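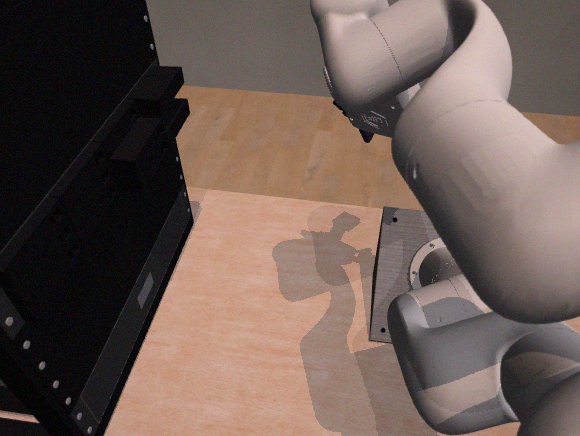 May, 4 pm. Budget for the second cell, with Yesenia. Bedura quotes 2000 for the mounting plate and the board, Prosar wants 1140 but without bolts. I prefer Prosar - we can buy bolts ourselves. 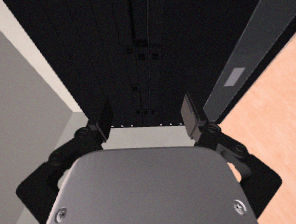 Gripper is the open point. Spare finger pads are 87 per pair, delivery up to 13 working days. Jhosep asks for two pairs, I wrote one. To check with Dennis before we order: who pays the freight?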